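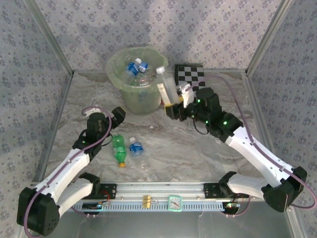
Plastic bottles in a pale green bucket, against floral panels and a marble-look surface. Free for editorial use, please credit Hako.

PRESS RELEASE
For immediate use
2019-03-26

Hako launches bottle bucket scheme for small kitchens and shared flats

One bucket, by the sink or the back door. Bottles in, lid or no lid, carried down when full. That is the whole of the Hako bottle scheme, which opens today to any household in the Chaturvedi Estate and the streets either side of it.

The scheme follows a trial in February. 30 households took part, mostly flats with galley kitchens and nowhere to put a second bin. Between them they brought back 1,684 empty drinks bottles over the month, counted at the drop-off point on Plutix Yard. Two households dropped out, one moved away and one said they only drink tap water anyway.

"People were keeping bottles in carrier bags on door handles," said Narendra Garg, who ran the trial for Hako. "Or on the worktop. Or they gave up and put them in with the rubbish. We tried boxes first but they went soggy at the bottom. Bucket is better. You can rinse it."

What you get

A plastic bucket with a thick rolled rim, so it doesn't cut into your hand on the stairs. You can see through the green well enough to tell when it's getting full. A printed card with the drop-off times. A phone number for people who can't manage the stairs, we will arrange a collection.

No charge for the bucket. No deposit. If it splits bring it back and we'll swap it.

What goes in

Empty plastic drinks bottles. Water, squash, fizzy, juice. Labels can stay on. Caps can stay on too, this was the question we got most in February and the answer on the old leaflet was wrong, sorry. Please tip out the dregs. Squash them if you like but you don't have to, a tall bottle leaning over the rim is fine as long as you can still get down the stairs with it.

What doesn't

Glass. Milk bottles with milk still in. Cooking oil bottles, bleach bottles, anything from the garage. Food trays go in your normal recycling. No carrier bags tied round the bottles please, the sorting team at Irnix have to cut every one off by hand and it holds up the whole load.

Drop-off

Plutix Yard, side gate, mornings and early evenings, full times on the card. Empty your bucket into the big cage on the left and take the bucket home again. The cage on the right is for cardboard and belongs to the shops, please dont use it. There is a tap just inside the gate for rinsing.

Irnix collects from the yard and sorts the bottles at its own depot. They have asked for no more than 2 cages a visit for now, so if the cage is full when you get there hang on to your bottles till the next slot. Don't leave them by the gate. They blow about and we had complaints.

"The weight is nothing, it's the air that takes up the room," said Gonçalo Bragança, site manager at Irnix. "A household fills a bucket quicker than they think. Most of ours had no idea how many bottles they were getting through until they had them all in one place."

Feedback from the trial

Mixed on colour. Some wanted grey or white to match the kitchen. Most liked seeing the level through the side. Several asked for a handle with a grip on it and we are looking at that for the next order. A few people kept it under the table and one used it for wellies, we've asked for that one back.

Size was right for nearly everybody. Larger families wanted a second bucket and they can have one, just say so on the form. Anyone with a baby or a dog in the house told us to mention keeping it off the floor, so we are mentioning it. Loose caps in particular.

How to sign up

Forms at the Hako office on Chaturvedi Parade, the launderette and the ground floor noticeboard in each block. Fill in your flat number and how many buckets you want, drop it in the box. Buckets are handed out from the office in the order forms come in. Trial households do not need to sign up again, keep the bucket you have.

We have ordered enough for the estate. Neighbouring streets may have a short wait, we will ring you.

Notes for editors

Hako is a household storage and reuse project based on the Chaturvedi Estate. The bottle scheme is run jointly with Irnix, which handles sorting and transport. Plutix Yard is used by kind permission of the yard's owners.

Narendra Garg is avaliable for interview at the yard during drop-off hours. Please ring the office first. Larger version of the bucket picture on request.

ENDS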